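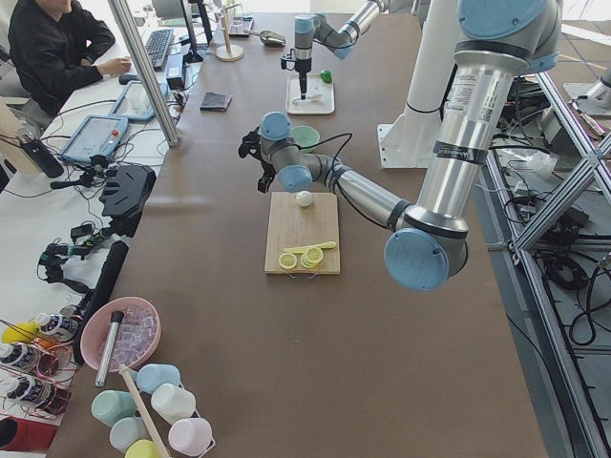 Unit 6: Collecting Demonstrations with Two Arms
Notes prepared by Coralie Bright

6.1 Two ways to give a demonstration

In hand guiding (kinesthetic teaching), the arm is set to a gravity-compensated mode and the teacher moves it by the wrist or forearm. Joint positions are logged directly, so there is no mapping error between teacher and robot. The drawbacks are that the teacher's hands and body enter the camera views, and that one person can rarely guide two arms well at the same time.

In remote control, the teacher moves an input device and the controller turns that motion into arm commands. The camera views stay free of hands. The costs are delay, weaker sense of contact, and a longer training period for the teacher.

Both methods produce the same kind of record: a time series of joint angles, gripper openings and camera images. In this course the record for one attempt is called an episode.

6.2 The drink task

The course task uses bar items: lime slices, ice, plastic cups, a metal scoop, a cutting board. These objects cover several grasp types. A slice of lime is thin and lies flat, so the fingers must come in low and close slowly. Ice slides. A cup deforms if the grip force is set too high, and the recorded force limit should be checked before the first episode.

Write the task as short subtasks with a clear start and end state. "Put one lime slice in a cup" is acceptable. "Prepare the drink" is too long to label consistently.

6.3 Sharing the workspace

With two arms over one table, assign each object to one arm before recording. If an object must change arms, define a handover region and let only one gripper enter it until the other is still. Collision checking in Garkura covers the links but ignores cables, so watch cable loops near the gripper during wrist rotation.

6.4 Episode rules

Start and finish with both arms in the rest pose.
Move at a steady speed. Long pauses are learned as part of the task.
Vary object positions between episodes, within reach of the assigned arm.
Keep a failed grasp if it is corrected within 8 seconds; otherwise discard the episode.
Label the outcome before resetting the table.

Each group submits 300 episodes in Jaten format by the end of May.

Reading for next unit: Tikkanen manual, chapter on time alignment of camera and joint data.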